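In Praise of the Blue Bin

By Dalal Chidiac

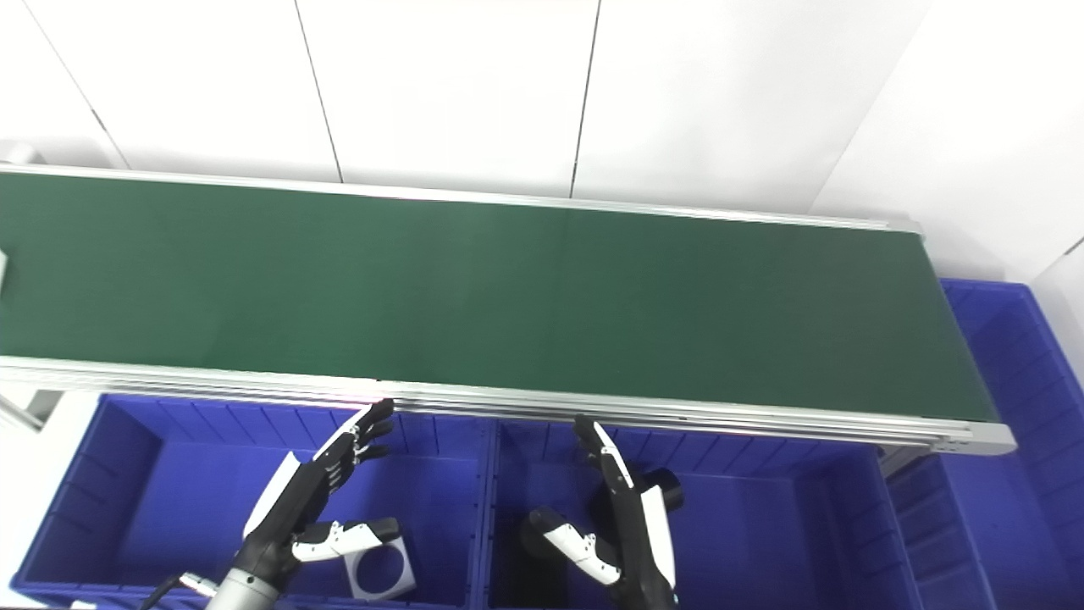
Blue bins along the near side of a green belt, with a square white plate in the left one.

My mother kept buttons in a cookie tin, my father kept screws in a coffee can, and I have spent most of my working life beside a belt, putting one kind of thing in one bin and another kind of thing in the next. So I suppose I was always going to have opinions about bins. My nephew says I have too many of them (opinions and bins both), and he may be right, but I've been asked to write something for these pages and I am going to use the space to defend the plain open plastic bin, preferably blue, set down right where your hands already are.

I started at Dinent when we packed vent covers and fittings for bathroom fans, and I stayed for 20 years. On my first morning Siham Tarawneh, who ran our line and had very little patience for talk before coffee, stood me in front of three bins and told me, "Left, middle, right, and if you don't know, ask." That was the whole training. By lunch I had stopped looking down. My left hand knew where left was, the way you know where the light switch is in your own hallway, and I could keep my eyes on the parts, where they belonged.

Later on the company bought us something grander. It was a tall cabinet of drawers from Vomden, with labels in little windows and a lock on the side, and I remember Hadi Hourani walking all the way around it like a man buying a horse. It held 89 drawers. Oh, it was handsome! And every part you wanted to put away now meant turning around, reading a label, pulling a drawer, dropping the part in, and pushing the drawer shut with your hip. People began setting things on top of the cabinet to deal with later. By January the top had turned into a drift of fittings, and the old bins came back one at a time, carried in from the storeroom by whoever was fed up that day.

I don't blame the cabinet. It would have been a fine cabinet for a stamp collector. My complaint is with the idea behind it, which I still meet everywhere, in kitchens and garages and in my daughter's sewing room: that being organized means having a great many small closed places. I think a closed place is where a thing goes when you are finished with it for a good long while. For anything you handle all day, or even every day, you want a wide mouth, a floor you can see, and no lid whatsoever.

And I do like to see that floor. People get nervous about a bin with one item in it, as though they've wasted the bin, and they go hunting for other odds and ends to keep it company. Please leave it be. One white plate lying at a tilt in a big blue bin is about as easy to find as anything on this earth, and that is partly the color's doing. We had gray bins for a year at the Barura building and I never once reached into them without squinting. Gray parts in gray bins! Against a bright blue, something pale shows up right away.

Then there is the matter of where the bins sit. Raed Twal, who was on the line before me and had the worst back of any of us, used to push his bins up tight along the near side of the belt, rim against rim, and he'd fuss if you left a gap, on the grounds that a gap is a fourth bin and it's always the one on the floor. I've carried that home with me. The mail at our house gets sorted at the door, into two bins that touch, and I haven't lost a bill in years.

Elie Awwad, who is a dear friend and wrong about this, tells me that open bins gather dust and look like a warehouse. Well, yes, they do gather dust, so you tip them out and wipe them. As for looks, he and his wife paid Shboul for a wall of matching wicker boxes with lids, and when I asked to borrow some tape last spring we opened six of those boxes before we found any. I drank a whole cup of tea while he searched, and a second one while he put the lids back.

I'll grant him the living room. Nobody needs a blue bin next to the good sofa. But in the places where the work gets done, I would trade 50 pretty boxes for a few ugly bins within arm's reach, and I'd want them kept mostly empty, so there's room for whatever comes down the belt next. My own pair by the door could stand a wipe this week, now that I've gone and bragged about them.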